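Log the plan, not just the motion

Most robot teams I have worked with save joint positions, camera frames and gripper commands. Very few save what the planner was thinking when it sent them. I believe that is a mistake, and a cheap one to fix.

At Kindham we run two arms over one table, with a belt and a bin between them. Last August the arms began to pause in the middle of a pick. The logs held 3,518 picks and told us where every joint had been. They could not tell us why the planner had thrown away a path and asked for another. Güven Bayram spent 2 weeks adding print statements and waiting for the fault to come back.

The cause was a stale object pose. Perception had dropped an update, the planner still had the old position, and the collision check refused each new path. One line with the age of the pose would have shown it the first morning.

The usual objection is disk space. Our plan records come to 600 bytes a pick, and a single camera frame is far bigger.
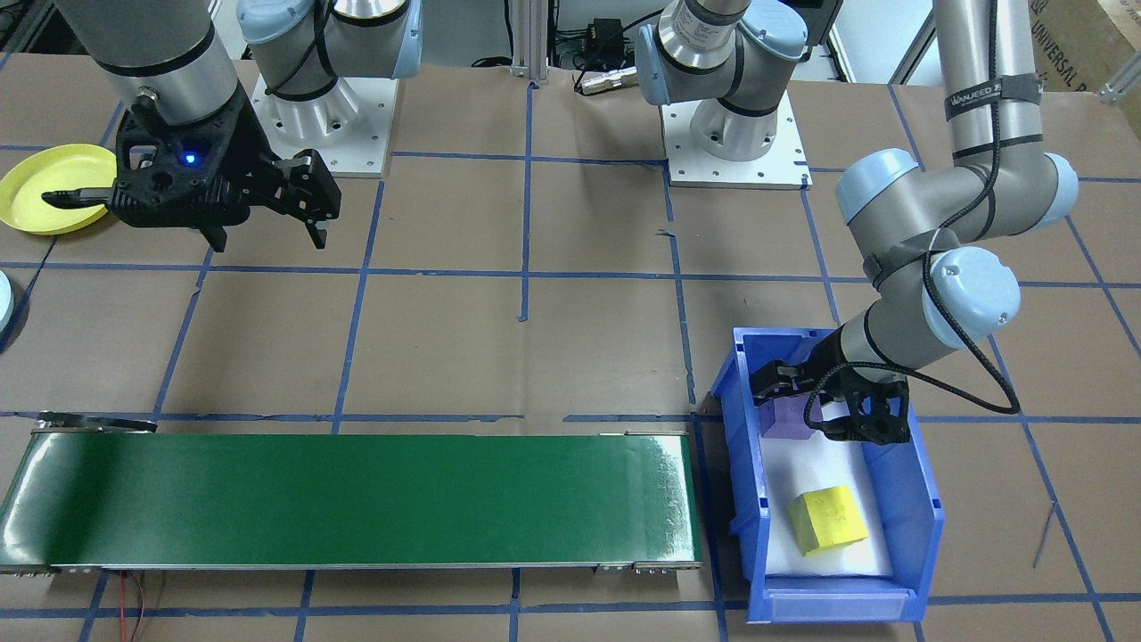
The other objection is that it clutters the code. It does, a little. We put the logging in the planner's own interface, so people writing tasks never see it. If you use a closed planner, ask the vendor for the rejected paths and the reason for each. If they can't give you that, I would look for another planner before buying a better camera.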